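How Does a Robot Learn to Clean a Sink?

You learned to brush your teeth by watching someone and then trying it yourself. A robot can learn from people too, but it needs to see a job done many, many times.

Each time a person does the job, the computer saves it. One saved try is called an example. At the Wisotix workshop in Lerkville, people make examples for a learning program named Jala. They don't use their bare fingers. They use a gripper, a tool you hold that has two parts that open and close like a crab's claw.
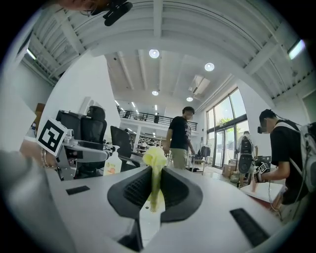 A hand-held gripper with something soft and yellow between its finger pads.

A camera on the gripper records what is in front of it. The black-and-white square patterns are markers. Other cameras look for them, and the computer uses them to work out where each gripper is and which way it is turned.

Some jobs take two hands, so a person holds two grippers. Wiping a sink with a sponge is a good job to practice. 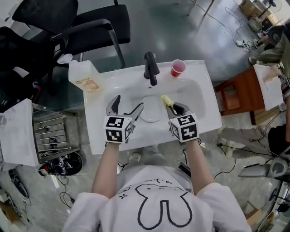

The people don't do the job the same way every time. They start from a new spot, or they move the sponge. If every example were the same, Jala would only know what to do when the sponge was in one place.

In March, Jala had 334 examples of wiping, and it still made lots of mistakes. Now it has 3306. The program looks through all of them for patterns, such as when to close the gripper and how far to move.

Try it at home: pick up a sponge with kitchen tongs and wipe a plate. Is it harder than using your hand?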